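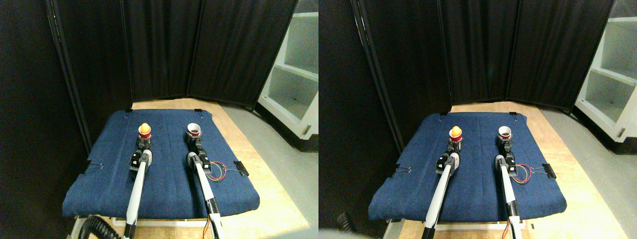
3.2 Table covering and background

The choice of covering was made early and changed little afterwards. Small cups are light, and on bare wood they slide at the slightest knock, ring when they are set down and roll off the edge once they are on their side. Jundetov and Egger report the same trouble in their work on children's stacking games and settled on a layer of felt. We tried felt in December and gave it up within the month. It picked up fluff, and the rims of the cups left marks in it that had to be brushed out between sessions.

The covering we kept is a padded blue one, made up for us by Grondine, a small upholstery workshop. It is soft enough to deaden the sound of a cup being put down but firm enough for the same cup to stand upright. The colour was picked for contrast with the cups, which are mostly orange, red, white or grey. A pale cloth had been used in the pilot sessions, and the white cups were hard to make out against it, above all late in the afternoon.

Keeping the covering flat took more trouble than choosing it. Double-sided tape held for a day or two and then let go at the corners. Sewn-in weights made a ridge that tipped the cups over. In the end we used ordinary stationery clips, large ones at the sides and smaller ones at the far corners. They can be taken off in a moment when the fabric needs washing. Creases from folding remain, faint ones running lengthwise, and we did not iron them out. In a check of 66 placings, the cup stood on or across a crease in 5 of them and fell over in none.

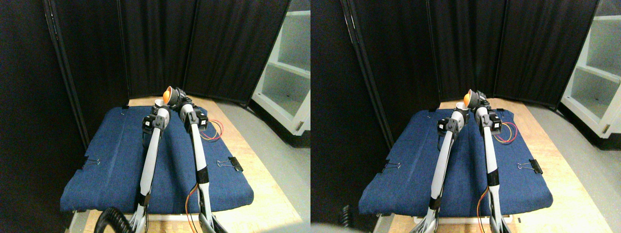 Figure 2. The cloth on the wooden tabletop, with a binder clip on its left side and the black curtain behind.

The wood was left showing beyond the covering. This was first a matter of size - the tabletop is larger than the padding we could get - but the pale margin proved useful when we marked up the recordings. An object that had strayed on to the wood could be noted as out of bounds without measuring anything. Corina Schwaiger did the marking up and asked for the margin to be kept when the padding was replaced.

Behind the table we wanted nothing that would compete with the cups. The Irkitz room is used for other work too, and its shelves cannot be moved. A black divider covers the back of the table and can be folded away at the end of the day. It does not hide everything: the white shelving still stands in view to its right, and the grey floor runs on down that side.

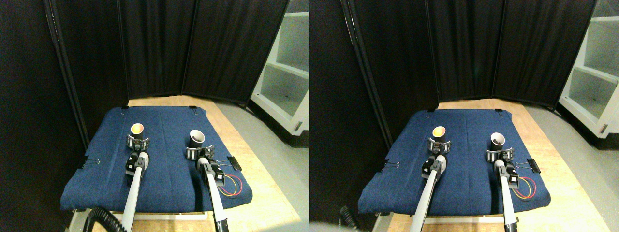
Cups were selected for the contrast between inside and outside as much as for their size. When a cup is carried or tilted, its outer wall may be turned away and the opening becomes the main clue to which way it is facing. Cups of one colour throughout, which we used in the first 4 sessions, were often marked up wrongly on this point. A dark grey cup with a light interior gives far less trouble, as the opening reads as a pale patch even when the outer wall is close in tone to the black panels behind. The orange interior does the same job with the rim facing upward, and shows clearly over the blue. We did not test patterned cups.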